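In Defense of the Table With Stuff on It

I grew up in a house where the kitchen table had to be bare by eight at night, and I have spent my whole adult life undoing that.

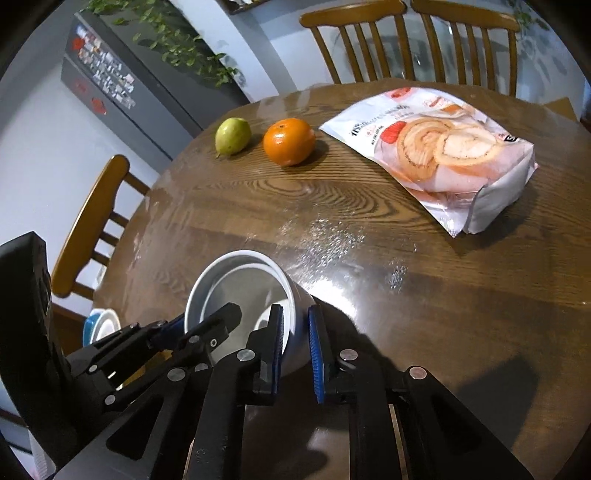
What a table is for

My mother wiped ours down after supper and that was it, closed for business. You could not leave a book on it. You could not leave a glass of water on it. If you came down in the morning and wanted to sit and eat a piece of toast, you sort of felt like you were trespassing! It was a beautiful table and I have almost no memories of it.

So now I have a round one, dark brown and so shiny it throws the daylight back in your face, and I let things live on it. A mandarin. Something small and green next to it. A snack cake in its wrapper, the kind with the swirl of cream and the strawberries printed on the bag. And a white bowl, always a white bowl, because I can't seem to own any other color.

I know what the tidy people think of this. I've read their books (three of them, one borrowed and never returned, sorry Shivam). They all say the same thing about flat surfaces, that anything flat will attract clutter and so you have to guard it like a castle. One of them wanted me to photograph my table every night before bed for a month so I could "meet it honestly." I made it to the fourth night.

My argument is pretty simple. A table with a little food on it is an invitation, and a bare one is a display. When Shivam Sandhu from upstairs comes down to borrow something, he sits. He doesn't ask if he can sit, he just pulls out a chair and starts peeling whatever's there. I've known him since we both moved to Gisdale and I think we've had maybe two planned dinners in all that time. Everything else was mandarins.

The fruit bowl problem

Now, you'd think the answer would be a fruit bowl. Put the fruit in the bowl, everybody's happy, the tidy people can sleep. I don't agree, and this is where I lose even my friends.

Fruit in a bowl stops being food. It turns into a decoration, and you feel bad wrecking the arrangement, so you leave it, and then the one at the bottom goes soft and takes its neighbors down with it. I've thrown out so much fruit from so many nice bowls. Fruit sitting straight on the wood gets eaten. You see it, you see all of it, there's no bottom layer where things go to die. My mother-in-law, Mavis Dunleavy, kept apples in a footed glass thing for years and I never once saw a person take one. When she moved out to Plestthorpe the glass thing got packed away and she started lining her apples up on the windowsill, and I swear she's been eating two a day ever since. She says that's a coincidence. Okay, Mavis.

The bowl, meanwhile, should be free to do bowl things. Cereal, soup, popcorn, olive pits, the egg you're about to beat. A plain white bowl is the hardest working object in any kitchen and it's a waste to make it stand there holding two lemons for a month. I paid 3 dollars for my favorite at the church sale in February and I reach for it before anything else on the shelf. It's deep enough for noodles and it doesn't make that awful screech when you scrape the spoon around. I had a set of handmade ones before that, from a shop called Kerekes, speckled and lovely and so heavy that washing up felt like a gym class. I gave them to my sister, who has better wrists.

A word for the snack cake

I want to stick up for the wrapped cake too, since it's the part guests look at and then politely don't mention. People are fine with fruit on a table. Fruit is wholesome, fruit could be in a painting. Put a crinkly plastic bag beside it and suddenly you've let yourself go.

But I like that they sit together! It's a truer picture of how I eat, and how most people I know eat. Some afternoons are a mandarin and some afternoons are a strawberry cream roll, and hiding the second kind in a cabinet has never made me eat less of it. It made me eat it standing up, with the cabinet door open, fast. Out on the table I sit down, I get a bowl or a plate, I share it if somebody's around. I had a doctor once who told me to keep treats out of sight and I did it for an entire winter, and all I got was very good at opening plastic quietly.

Where I'll give some ground

Okay, mail. Mail does not belong on a table. I'll go that far with the books. The minute an envelope lands there it brings its friends, and then the charger shows up, and a screwdriver, and you're eating off your lap in the other room. My rule is that if you can eat it or eat out of it, it can stay. Everything else gets carried off to the front hall, where I have a basket from Laleo that is honestly a disgrace, and I'm at peace with that.

Crumbs too. I'm not running a barn. A glossy finish shows every crumb and every ring from a glass, so I go over mine with a damp cloth most mornings, and I do it by picking up the fruit and putting it back down again. Takes roughly as long as the kettle.

And I'll admit that it depends on your chairs. I believe this strongly and have no evidence. Plain wooden chairs with slats in the back, the kind that don't mind being dragged out, will go with a lived-on table. If you have the upholstered kind that you tell people to be careful with, you've probably already picked the other side, and your table is probably bare, and I'm sure it looks wonderful.

My mother came to stay with us for a bit this summer. First night, eight o'clock, she got up with the cloth out of pure habit and started clearing. I told her to leave it. She stood there holding the mandarin for a while, looking for somewhere to put it, and then she sat back down and ate it.

July 2022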